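Bench hand wanted, clock and music box repair - Stornley

Small shop, two of us at the moment, need a third. Starlow Clock Repair, upstairs from the bakery on the Wilotholm road. We fix mantel clocks, wall clocks, music boxes, the odd kitchen timer if someone begs. Start in March, sooner if you can.

What you'd be doing:
Taking movements apart, cleaning, bagging and labeling parts, putting them back together. Answering the phone when Recep is up a ladder. Writing tickets people can read. Some driving - we pick up tall clocks from houses and you'll be on one end of it, so you need to manage stairs with a load.

What we want:
Steady hands, decent eyesight (glasses fine, half the trade wears them). Patience. Driver's license. You don't need a certificate. If you've fixed bikes, sewing machines, typewriters, cameras, tell us about that. Bad handwriting is a problem, bad spelling isnt.
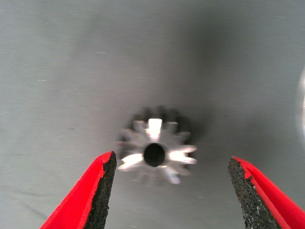
Do I need my own tools?
We supply everything at the bench, including the loupe, but bring your own screwdrivers if you're fussy about them.

Pay is hourly, goes up after the first 2 months if we're both happy. Four days a week, 8:30 to 5, half hour for lunch. Paid holidays. Coffee is free and not great. Parking out back, gets full before nine.

There's a backlog. 186 tickets open as of this morning, a lot of them waiting on parts from Kauppinen, so you won't be bored. First few weeks are mostly cleaning and reassembly with Recep next to you, then your own shelf. Music boxes come later, the combs are easy to wreck and customers get very upset.

To apply: short letter, a page is plenty, plus one thing you've repaired and what went wrong along the way. Photos ok. No need for a fancy resume. Drop it at the shop or mail it to Recep Çınar, Starlow Clock Repair, Stornley. Put BENCH on the envelope or it'll end up in teh invoice pile.

Trial day is paid. Wear sleeves you can roll up.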